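Search this site
Enter keywords
Go

About Us

March 7, 2024
By Mahnaz Vahidi

Hi, I'm Mahnaz, and I run Zunby, a little cooking school on Strachan Street, up one flight of stairs above the shoe repair shop. If you've come looking for a class, the list is on the Classes page and you can skip all this. If you want to know who you'd be spending an evening with, pull up a chair.

I didn't train as a chef. I did payroll for 11 years at a company that sold office furniture, and I cooked at home the way my mother did, by smell and by shouting into the next room to ask if the rice was done. Then a coworker asked me to show her how to make tahdig, the crisp golden layer at the bottom of a pot of Persian rice. She brought her sister. The sister brought two people from her choir, and before long I had more people in my kitchen than chairs, and somebody was chopping dill on top of the dryer.

I rented the room on Strachan Street that December. It had brown carpet (in a kitchen!) and one window that wouldn't open. My brother and I pulled the carpet up ourselves and found decent tile under most of it. The part where the tile isn't so decent is now under the big fridge.

We teach home cooking, and that's really all we teach. Rice, soups, stews, flatbreads, beans, what to do with a whole chicken, how to keep herbs alive for more than two days. I do the Persian classes and most of the basics. Our Saturday-style long class, the one everybody calls Stuletano, is a slow lunch that takes most of a day to cook and then most of an afternoon to eat. The name came from a mangled word on an old recipe card and it stuck, so please don't ask me to translate it. 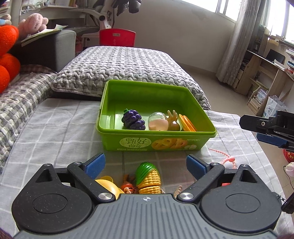
Classes are small because the room is small. It's 824 square feet, counting the coat closet, and I'd like everyone to have their own burner and a bit of elbow room. You'll work at a station with one other person, you'll get a printed recipe, and you can scribble all over it. I do! My own copy of the lentil soup recipe is mostly scribble at this point.

People always ask if they need to know anything before they come. You don't. We've had students who had never peeled an onion, and we've had a retired baker who could do things with dough that made me want to sit down and take notes (I did take notes). If you're nervous about knives, tell me at the start and we'll go slowly. If you can't eat something, tell me when you book – the day before is fine, the moment you walk in is harder.

The pasta classes are taught by my friend from Rolletti, the fresh pasta shop two blocks over. They bring their own flour and are very particular about it. Those evenings fill up first, so get on the mailing list if you want a spot.

We have 202 recipes in the binder by the door now, and students are welcome to copy any of them. A good number came from students in the first place. The plum cake is one, and so is the pickled cauliflower, and I've been promised a goat stew for two years and I'm still waiting for it.

There's no parking lot, sorry. The street is free after six, and the bus stops right on the corner. Ring the lower bell, the upper one hasn't worked since we moved in. Wear shoes you don't mind getting flour on, bring a container for leftovers, and come hungry – we eat what we cook, all of it, at the long table by the window. That window opens now, by the way.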